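Most advice on sorting small items starts with labels. I think it should start with dividers. A tray with raised walls and unequal compartments settles more arguments than a label does, and it takes no upkeep.

The Hedcombe method assigns one category per compartment and allows 8 categories per drawer. In practice wrappers are the weak point. A printed snack wrapper has almost no weight, holds a crumple and takes up more room than its contents justify. I give wrappers the largest compartment and leave it uncrowded.
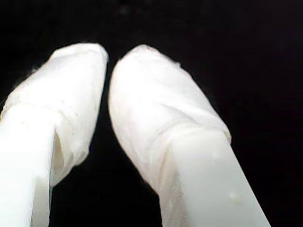
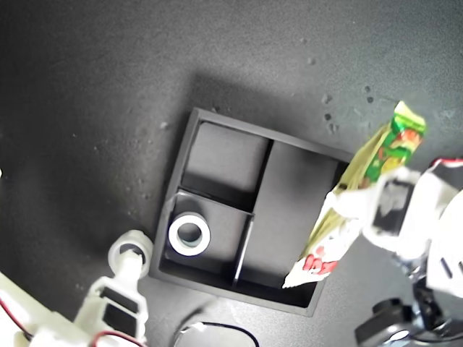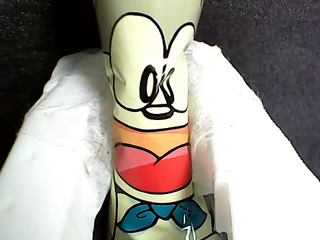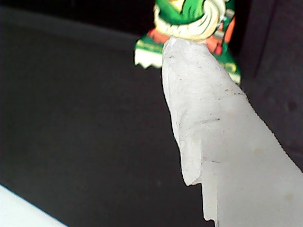

*Second picture: divided tray, ring-shaped item in the lower-left compartment.*

Decorated pieces are a separate case. Kollár would file them by material; I would file them by how easily the surface marks. Crumpled tissue is adequate packing for a glossy cylinder and costs little - a pack of 1,000 sheets lasts me past August.

Cikness sells a tray with seven fixed cells. Three cells of different sizes are enough.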